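Ellstead Family Learning Fund
Progress report, home reading and writing boxes
Prepared by Li-hua Hung, Cloltside Chinese Language Program
Sep 15, 2025

Summary

The grant pays for boxes that go to the homes of first-year learners. Each box holds a Chinese workbook and a few wrapped snacks, and it stays with the family until the workbook is done. We planned to reach 717 children by the end of the grant period. As of this report, 802 boxes have been packed and 717 have gone out. The rest are set aside for children who enroll in January.

Spending is within budget. We are asking for one change, which is described under Requests.

The workbook

We chose a picture-based speaking and writing workbook. The child looks at a picture, talks about it with an adult, and then writes a sentence or two. Teachers at our Kakadley site had used books of this type in class and wanted something the children could keep going with at home.

The first three weeks are speaking only. Several parents skipped ahead to the writing pages, and the children got stuck. We have since added a half-page note in English and Chinese that says to talk first and write later. Teachers report fewer questions since the note went in.

The snacks

Snacks were added at the request of parents in the pilot group. Most families do the workbook in the late afternoon, before dinner, when the children are hungry. The first boxes had whatever the wholesaler could supply that month, and the mix was uneven. We now ask for individually wrapped items only.

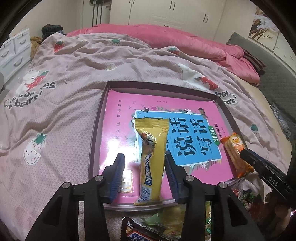
Families use the boxes in different ways. Some keep theirs on a kitchen shelf. Others work on a bed or on the floor, and for them a shallow box with raised sides has been more useful than the cloth bags we started with. The book lies flat in it and the packets do not get lost in the blankets. The bags also tended to bend the covers. We stopped ordering them after the first 12 came back damaged.

We also learned that the snacks have a second use. The packets have a lot of printing on them, and the children want to know what it says. One teacher began asking her group to bring in a wrapper and say one sentence about it. Rice crackers worked well because the name is short and the word for rice is one the children already know. Other teachers have picked this up, and we plan to write it up as an optional activity for the spring packet.

Problems so far

Delivery to Kakadley was late twice. Both times the workbooks arrived before the snacks, and staff had to open sealed boxes and repack them. We now hold everything at Cloltside until a full set is ready.

Ingredient information has been harder than expected. Some of the imported packets carry it in Chinese only. Li-hua Hung has been translating the labels by hand and taping a copy inside each box. This takes staff time that was not in the original plan.

Some of the workbooks have glossy covers that do not take pencil or ordinary marker, so names rub off. We have switched to stickers on the inside cover. 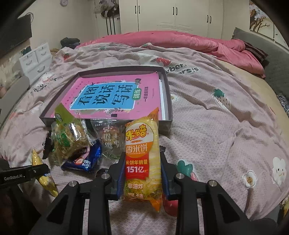 Requests

We would like to move the money left in the cloth bag line to translation and printing of the ingredient sheets. The total grant amount would not change. If the fund agrees, we will use Liu Printing, which already does our enrollment forms and has given us a price for the full run.

We would also like permission to offer a box without snacks to families who ask for one. Three families have asked so far, two for allergies and one by preference. The value of the snacks would be put toward a second pencil set.

Next period

The remaining boxes will be handed out in January at the two enrollment evenings. Teachers will collect one writing page from each child who has finished the workbook and compare it with the page written at the start. Those results, along with the parent survey, will be in the next report.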